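## Wasbridge Library: Summer Hours and the Reading Room Tables 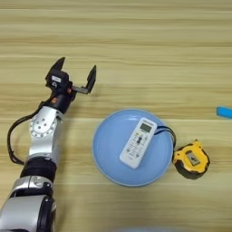
**From the Branch Manager, Wasbridge Library**
June 15, 2023

Summer hours start next week. The library will open at 9 every morning except Sunday and close at 7 in the evening. We go back to the regular schedule at the end of August, when school starts.

Many of you have asked about the long tables in the reading room. They are staying. We looked at replacing them with smaller ones, but the price was high and most people who filled out the spring survey said they liked having space to spread out. We will move two of the tables closer to the windows so that the aisle by the large print books is wider. Please don't drag them back. If you need a different setup for a group, ask at the front desk and staff will help.

Summer reading sign-up is open now for all ages. Children get a paper log and a sticker sheet. Teens and adults can use a paper log or the form on our website. Finish your log by the end of July and you can pick out a used book to keep. We have 250 set aside, mostly paperbacks, with a good number of mysteries and cookbooks.

The van to the Tulorley branch will run twice a week through the summer. A book requested from their shelves should reach us in two or three days. Requests from Mabula take longer, and you will get an email when yours is in. Holds stay on the shelf for 7 days. After that they go to the next person on the list.

The upstairs copier is out of service until a part comes in. The one by the front desk prints black and white only. Color printing will have to wait.

A few small items. The book drop on the parking lot side sticks, so push the handle all the way down. The water fountain near the restrooms has been fixed. We are still short on jigsaw puzzles for the swap shelf, and we'll take any that have all their pieces. Gloves, umbrellas and one child's raincoat are in the lost and found box, and anything left there at the end of the month will be given away.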